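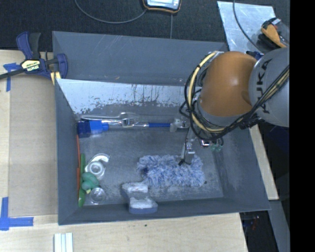
Home | Field Notes | Trail Cameras | Checklists | Contact

Fence and water point check, Ullbridge grassland block, April

I walked the north line on Monday with Angelica Tagle, starting at 6 in the morning, and we got through the whole sheet before the wind came up. My comments are under each item, and yes, some of them ramble.

Bottom wire height: OK, mostly
The pronghorn go under fences, they hardly ever jump them, so this is the one I fuss over. We want a smooth bottom wire with plenty of room to crawl. Six posts past the Joubert gate it had sagged badly, so I tightened it on the spot and flagged it for another look.

Barbed wire on bottom strand: FAIL
There's still an old barbed piece by the creek crossing (I swear I wrote this up last year too!). Tufts of hair on the barbs, so animals are squeezing through there. Needs to come out before fawning.

Top wire markers: OK
Sage grouse fly low and fast at dawn and they hit unmarked wire. We replaced 13 clips. The white ones had gone brittle, and a couple snapped in my fingers.

Gates: OK
All latched. The Joubert gate drags, but Angelica got it shut with her hip. Leave it open only if the sign says so.

Water tank escape ramp: FAIL
The ramp in the east tank has come loose at the top and was floating, no use at all to a bird or a ground squirrel that falls in. I wired it back as a stopgap. Please bring proper bolts next time, and a wrench, which I forgot.

Tank level and float valve: OK
Full to the line, valve closing nicely.

Trail cameras: one OK, one not checked
The Florar camera had fresh batteries and a clear view of the crossing. I couldn't get to the one on the ridge, the track was too soft to drive.

First aid kit and radio: OK
Radio worked from the ridge road. Kit is short on bandages.

Snares, loose wire and trash: OK
We picked up 60 feet of loose wire plus a faded Sasusport water bottle. Wire is coiled behind the shed, mind your ankles.

Next check: same route, creek crossing first, and somebody please get to that ridge camera.

Contact the field desk | Copyright Ullbridge Grassland Group | Back to top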